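## 3. Method

Project group: Tõnu Kütt, Līga Vasiliauskas, Saulius Butkienė
Report draft, June 5, 2018

The task was to place stationery items into a plastic box using two arms with parallel grippers. Demonstrations were recorded by teleoperation and used to train one policy per camera setup. Setup A used the overhead view only. Setup B added a side view. We recorded 730 demonstrations in total, and both setups were trained on the same set.

Object positions were changed by hand between episodes. Flat items such as the sticky note pad were kept in the set although they are hard to grasp.
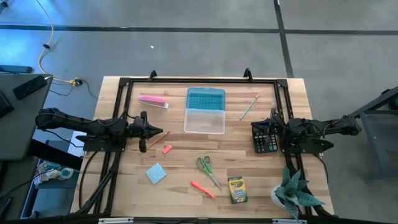

*Figure 3. Work surface with stationery items, storage box and both arms.*

### 3.1 Evaluation

Each setup was given 31 trials. A trial ended when the item was released or when the operator pressed stop. Setup B finished 28 of its trials without a stop. Most stops in setup A came during the approach, when the gripper closed too high above the item. We think the overhead view gives too little height information, but we did not test this separately.

Reflected daylight on the tabletop was not controlled. Training runs were logged in Lilari.
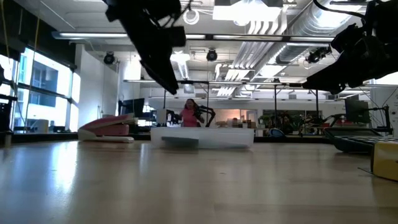
**Why was one policy not trained for each arm?**

Handing an item from one arm to the other needs both grippers to move together, and separate policies drifted out of step in our early tests.

### 3.2 Open points

- Repeat setup A with the camera mounted lower.
- Check the gripper calibration again in July (Saulius).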